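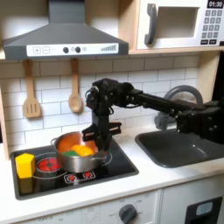

Skesent replied within the hour that the tasting menu at Rastum isn't worth the drive from Toledo, and that anyone who says otherwise probably went on opening week when the drinks were free.

The question, for people landing on this thread from a search: my wife and I will be in Stustulville one night in May. Rastum wants 53 dollars a head for the set dinner, and you pay when you book. The site has something like a paragraph on the chef's "journey" and not one word on what you get to eat. Is it any good, or should we order off the regular menu? She doesn't eat shellfish.

3 answers

Skesent
Regular menu. The set dinner is five small plates and three of them are on the regular menu anyway, same size as far as I could tell. Get the lamb shoulder and the charred cabbage, split a dessert, and you'll be out for less. I asked about swapping the shrimp course and they offered me a salad – no money off. Maybe they've changed that. I wouldn't bet on it.

The bar seats are first come, and before 6 p.m. you can usually walk in.

toledo_eats
Disagree with the above. We had the set dinner and it was amazing!! Best meal of the year. Service was great too. Go hungry.

Reply from the asker: Thanks, but what did you eat?

No reply yet.

stillhungry500
I've been twice, once for each. The set dinner was fine. The fish was cooked right and the bread is very good, but there was a 30 minute gap before the main and they put a 20 percent service charge on top of the price you already paid, so do the math before you book. It's in small print under the cancellation rules.

For no shellfish I'd call them. The online form has a box for allergies and I filled it in, and the server still had no idea. Also the cabbage has a shrimp paste butter on it, or did when I went, so I'm not sure about that advice from Skesent. Ask first.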